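Flindel tool rack benchmark

The Flindel tool rack benchmark is a manipulation test used to compare robot grippers and arm controllers on the handling of common hand tools. A two-armed robot moves tools between a vertical perforated board and a table in front of it. The benchmark was developed at the Flindel laboratory as an in-house acceptance test and was later adopted, with changes, by users of the Ustari and Lei grippers. It belongs to the group of task-level benchmarks, in which a complete action is scored, as opposed to component tests of grip force, stroke or repeatability.

Background

Earlier gripper comparisons at Flindel relied on machined blocks and cylinders presented in a fixed tray. Results from these tests predicted performance on regular parts fairly well but gave little information about hinged tools, thin shafts or objects held by a hook. Two grippers with nearly equal scores on the tray test could differ widely when asked to lift pliers off a peg. The rack task was written to expose this difference.

Apparatus

The board is a pegboard fitted with metal hooks and stands behind a table with a light wooden top. The tool set includes scissors, pliers, screwdrivers and rolls of tape. Screwdrivers stored at the board stand in a cup holder, which tests vertical extraction; the other items hang. Some hooks are left empty so that there are free positions for returned tools. Handle colors differ within a tool type, allowing an instruction to name a single item without ambiguity.

Both arms carry grippers of the same model during a run. The main camera is mounted at the head and looks down toward the table and board. Wrist cameras are permitted but must be declared, and runs with and without them are listed separately.

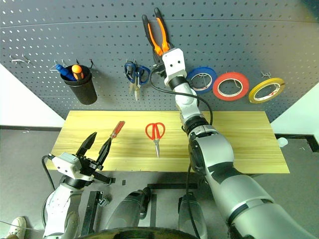 The right gripper clamped around the jaw area of a pair of pliers on the board, with the left gripper open over the table.

Procedure

A run consists of a series of single-tool transfers in either direction. For a pick from the board, the gripper must close on the tool, clear the hook and place the tool flat on the table. For a return, the tool must remain hanging after the fingers open. Either arm may be used, and a handover between arms is allowed once per transfer. The controller receives the name and color of the tool but not its position.

The reference data set contains 429 attempts, of which 396 were accepted for scoring. Attempts were rejected when the board had shifted on its mount or when the camera stream dropped during the approach.

Scoring

Each transfer receives 2 points if completed on the first grasp and one point if completed after a regrasp. A dropped tool scores zero. Contact that knocks a neighboring item off its hook also scores zero, even if the target tool is placed correctly. Time is recorded but does not enter the score.

Compared systems

The Ustari gripper uses parallel fingers with flat pads. It performs well on tape rolls, where the fingers can close across the width of the roll, and less well on screwdrivers lying on the table, which tend to roll before contact. The Lei gripper has narrower fingers and reaches between closely spaced hooks more easily, but pliers may rotate in its grasp during the lift.

Controller choice has a measurable effect on returns to the board. The Stedach impedance controller yields slightly when a tool touches a hook, and the remaining offset can often be corrected without a new approach. Position control gives shorter transfer times – mainly on picks from the table – but a small error at the board usually ends in a missed hook.

Limitations

Hook spacing is not fixed by the benchmark, and scores from different boards are not directly comparable unless the layout is reported. Cable routing is also left to the user. A cable that loops away from the wrist can touch adjacent tools during the approach, and the rules do not distinguish this contact from contact by the fingers. Lighting is unspecified, although reflections from bare metal parts affect depth estimates in some camera models.

See also

Bimanual manipulation
Impedance control
Parallel-jaw gripper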